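Keeping at it: tips for learning a hard thing at the kitchen table

Oct 16, 2022

My grandmother kept a motto over her stove about patience, and for years I thought it was only about bread. I have come around to thinking she meant it for anyone in the house who was stuck on something, because that kitchen was where all of us did our failing. Spelling words, long division, piano scales tapped out on the counter, my driver's manual - all of it happened within reach of the cookie jar.

These days I'm the one at the table. I started learning to knit socks in June, and the heel has beaten me 61 times by my own tally, which I keep in pencil inside the pantry door. I mention it so you'll know these tips come from someone still very much in the thick of it.

First, leave the work out. If you have to dig your project from the back of a closet every evening, you won't do it. I keep mine in an old Zerkwood bread tin with the lid off, and I pass it on my way to the kettle more often than I'd like to admit.

Second, set the timer for a short stretch and stop when it rings, even if things are going nicely. I use two rounds of twelve minutes with a cup of tea between them. My oven timer is a Rüegg and has a bell that could wake the next county, so there's no pretending I didn't hear it!

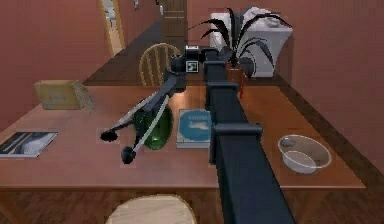
Should you start over from the beginning every time it goes wrong?

Usually a step or two back is enough. Go to the last place where you were sure of yourself, do that part again slowly, and carry on from there. Starting clean feels tidy, but you end up very good at beginnings and no better at the part that gave you trouble. I can cast on in my sleep, and look where it got me.

Write down what went wrong while you're still cross about it. By morning you'll remember only that it was awful. A line is plenty - "lost count after the turn" or "pulled too tight" - and after a week of those you'll often see the same trouble coming up again and again. I use the backs of Onent seed packets for this, as I have a drawer full of them and they're a handy size.

If a child is the one learning, try to sit nearby with a job of your own. Shell peas, mend a cuff, sort the coupons. When my two were small they'd put up with a hard page of reading much longer if I was grumbling over something too. Keep your hands off theirs unless you're asked.

Eat first. I've had more tears at that table from empty stomachs than from fractions.

And find some company if you can. The library in Neltley has a mending evening, and I went along mostly for the warm room and the lemon bars. The lady beside me had unpicked the same zipper twice before I'd got my coat off, and she was humming. I went home and turned half a heel.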